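Brivex (navigation software)

Brivex is a navigation program for cars and handheld devices, first put out by the small mapping firm Krawczyk and looked after since then by a loose group of users and former staff. It is best known for the way it deals with places where street names are missing, doubled up or spelled several different ways, and it has kept a faithful following among delivery drivers, people who have just moved to a new town, and anyone who has ever been sent cheerfully down a flight of stairs by a dashboard voice.

Background

Krawczyk began as a maker of printed street plans, and the first Brivex maps were drawn from those same sheets, traced by hand and stored one district at a time. The town of Clemley was the first to be covered in full. It was a fine place to begin, though not an easy one, as two of its main roads share a name and meet each other at a traffic circle (older residents simply call them "the upper" and "the lower," and Brivex still accepts both of these in its search box). The hillside suburb of Sternen came next, and it was there that the makers learned how badly a flat map can guess the time needed to climb a steep, winding lane behind a bus.

Birdie Zamora, who wrote much of the early routing code, gave the program its habit of asking the driver a plain question whenever two routes come out nearly the same. Later versions let the driver turn these questions off, and a good many people do, but the setting comes switched on and long-time users tend to be rather fond of it.

Map data

The map is stored in two layers. The lower one holds the roads themselves, with their widths, turns and one-way rules, and changes only when a new edition comes out. The upper one holds names, house numbers, shops, gates and all the small things that are forever moving about, and it can be corrected by anybody with an account. A correction shows up on the sender's own device right away and is passed along to everyone else once another user in the same area has agreed with it. 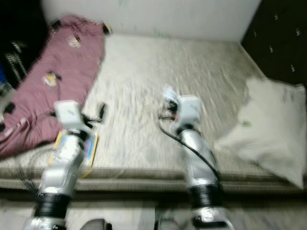 Two robot arms reaching over a mattress.

Coverage is uneven, as it is with most maps built this way. Clemley and Sternen are drawn down to the footpaths and back alleys, while the farm country between them has long stretches with nothing but the road and a bridge or two. The current edition takes in 18 districts. Borders between districts were a sore point for years, as a route crossing one would now and then come to a dead stop at the line and begin again from the other side, adding a baffling little loop to the trip.

Voice directions

Spoken directions in Brivex lean on landmarks where the upper layer has them, so that a driver may be told to turn after the bakery or before the water tower. This works very nicely until the bakery closes. Entries of this sort are meant to be looked over every December, when users are sent a short list of landmarks near the places they drive most often and asked whether each one is still standing.

Reception

Users have generally praised the program for its patience, its clear lettering and its good manners about missed turns, which it handles by quietly finding another way. Complaints have mostly been about slow searches on older devices and about the edition files, which are large and have to be downloaded whole.

See also: Clemley street plan; Krawczyk; Landmark navigation

Last edited 2/2/24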